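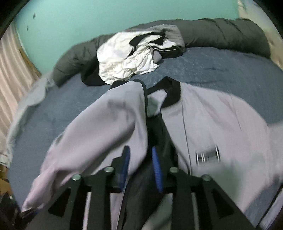

A jacket laid out on a bed, with clothing waiting behind it. Laundry work of this kind was the subject of the June study day.

Household Chores and the State of the Machine

The Stakville Institute for Domestic Technology devoted its June study day to a single question: which household chores can a machine now be trusted to complete without a person standing by? The program was arranged by Areti Dimitriou, who directs the Institute's work on the home, and was open to members and to invited staff from care residences and commercial laundries. A summary is given below for those members who were unable to attend.

The day opened with a review of the chores already given over to machines. Washing, drying and dishwashing were settled long ago, and floor cleaning has followed in many homes. Dr. Dimitriou observed that these chores share a common feature. In each of them the machine has been allowed to arrange the work to suit itself. A washing machine does not need to know a sleeve from a collar. It needs a drum, water and a closed door. The chores that remain are those in which the machine must take the home as it finds it, and in which the objects do not keep their shape.

Clothing is the clearest case. A shirt dropped on a bed can lie in more ways than any instruction sheet could list, and once it has been picked up it lies in none of them. Rhydian Edwards, who spoke on the handling of soft goods, took the members through the steps of putting away one zippered jacket. The garment must first be told apart from whatever it is lying on or under. It must be gripped at a point that will be of use later, such as a shoulder or a hem, and gripped through one layer of cloth only. The front has to be brought together, the sleeves laid across, and the whole turned without undoing what has been done. A person does this while thinking of something else. A machine may fail at any step, and Mr. Edwards noted that it often goes on to the next step unaware of the failure.

Members then heard the results of the Vurnus trial, which the Institute has supported since last year. The trial used a two-fingered gripper on a fixed arm, working at a table under steady light. Over the period of the trial 852 garments were presented to it, one at a time. The gripper folded 66 percent of them to the standard agreed in advance with the laundry that supplied them. Towels and plain T-shirts gave little trouble. Most of the failures were with jackets, hooded tops and anything dark with a dark lining, where the cameras had difficulty finding the inner edge.

Setsuko Kamata, who managed the trial, asked that the figure be read with care. The garments had been separated by hand before they reached the table. When the same gripper was given a small heap and asked to draw out one item, it frequently brought up 2 at once, or pulled a sleeve through and left the rest behind. Ms. Kamata considers the heap to be the harder problem, and she recommended that any future trial begin there. A household does not present its laundry one piece at a time, and a system which depends on a person to do so has saved that person very little - perhaps nothing, if the machine must also be watched.

The afternoon session turned to the shop floor. Younes Benmoussa described the arrangement at the Theodorakopoulos laundry, where flat linen is fed, pressed and folded by machine and has been for many years. Sheets and pillowcases of a known size pass through with few stoppages. Uniform jackets do not. They are still buttoned, folded and stacked by hand at a bench staffed by 5 people, and Mr. Benmoussa saw no early prospect of changing this. He had looked at two automatic systems in the past year and found both slower than the bench on mixed work. He added that the staff would welcome help with lifting and sorting well before they would ask for help with folding, and that suppliers seldom inquire about either.

There was a lively discussion of speed. Several members held that a slow machine is acceptable in the home, where it may work overnight or while the family is out. Polyxeni Manolakis, speaking for the Skurasis residences, was less certain. In a resident's bedroom the bed is needed as a bed, and clothes spread on it must be cleared by evening. She also raised the matter of care. A zipper pull caught in a gripper may tear the cloth, and for a resident with few clothes the loss of a favorite jacket is a serious one. She asked that damage be reported in future trials alongside the rate of success. The Institute has accepted this request, and a damage record will be kept from the start of the next trial.

On the main question, the meeting reached a modest view. Machines can fold simple items in prepared conditions, and in a commercial setting with uniform stock this is already worth paying for. For mixed clothing in an ordinary bedroom, the members present did not believe that any system they had seen was ready to be left alone. Dr. Dimitriou expects steady gains in the recognition of garments and slower ones in the handling of them. She declined to offer a date.

The next trial will take the unsorted heap as its starting point and will include outerwear from the first week. The Institute is seeking households and small laundries in the Stakville area willing to lend used clothing in a range of sizes and fabrics. Items will be labeled on receipt and returned laundered. Those wishing to take part should write to Ms. Kamata at the Institute by 25 July 2025. Copies of the Vurnus report are available to members from the same office.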